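I Tried the Basket Method So You Can Save Your Money

Every September the laundry people come out. I don't know why it's September. Maybe the kids go back to school and everybody looks at the pile on the chair and decides this is the year. My feed has been nothing but folding videos for weeks, and after the fifth one I gave in and read up on what they keep calling the basket method.

If you've missed it, good for you. The idea is that you stop dumping clean clothes on the bed. Everything goes from the dryer into one open basket, the basket goes on a table at waist height, and you pull out one piece at a time, from the top, and deal with it completely before you touch the next one. No sorting piles. No "I'll match the socks later" corner.

The people selling this claim it cuts folding time in half. Half of what? I have never seen one of them show a clock. I have seen plenty of them show a discount code.

The basket they want you to buy

The one in all the videos is the Clenlow, and it costs 74 dollars. For a basket. It has holes in the sides so the clothes can breathe, which sounds nice until you remember that the clothes are clean and dry and in there for maybe ten minutes. What exactly are they breathing?

Pukolness makes a cheaper one that looks the same to me apart from the handles. I bought neither. I used the slotted thing I already had under the sink, after I took the sponges and the drain cleaner out of it and gave it a wash. It worked as well as a bin with holes in it can work.

I will grant them one point. Open slots let you spot the lone black sock at the bottom, and my old solid hamper never did. I found two in that hamper while I was writing this, so I may be the wrong person to lecture anybody on laundry.

The table matters more than the basket

Here I started to come around a little. I've folded on the bed my entire adult life, and my back has complained the whole time. Moving to a table fixed most of that on day one. You don't need a special table. Zürcher has a "folding station" with a pull-out shelf for 700 dollars, and I laughed out loud at the page, then went and cleared the mail off my kitchen table.

What you want is a smooth top with nothing on it. Cloth drags on anything rough, and if there's a fruit bowl in the way you'll end up folding around the fruit bowl, which I did for two loads before I moved it. Put the basket at the far side and keep the near side clear for the folding. I had it the other way at first, with the basket right up against my stomach, and I kept dropping sleeves back into it.

The top piece comes out first, however boring it is. Dark gray and crumpled, in this case, out of a white slotted basket at the far edge of a white marble-patterned table.

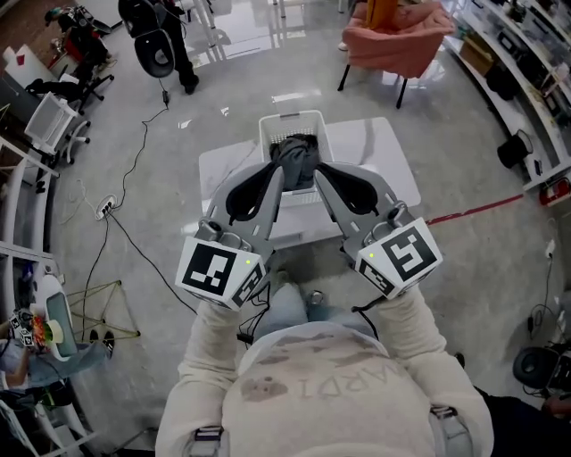
Where it falls apart

T-shirts, dish towels, pillowcases, fine. One out, fold, stack, next. I got into a decent rhythm and I even stopped being annoyed.

Then I hit the fitted sheet. The rule says you finish each piece before you touch another, and the fitted sheet does not care about your rule. It had swallowed a pair of leggings and most of a washcloth. So now I'm holding three things, which is against the method, and the comments under the video told me to "shake it out over the basket with intention." I shook it. The washcloth went on the floor.

Socks are the other problem. If you can only handle one piece at a time, what do you do with the first sock? Hold it in your teeth until its partner turns up? I ended up with a row of single socks along the edge of the table, and I'm sorry, but that is a sorting pile.

And the Vandden folding board that everyone puts next to the basket is a piece of plastic with hinges. My shirts came out very flat and all the same size, and they took longer than when I do them by hand. I borrowed mine and gave it back.

So is it faster?

No, not for me. A normal load took as long as it always does, and the one with the sheets took longer because I was stubborn about the rules. I'm keeping the table and the old basket from under the sink. The socks can wait in a heap on the side like they always have, and the sheet gets wadded up in the closet, where it was perfectly happy before.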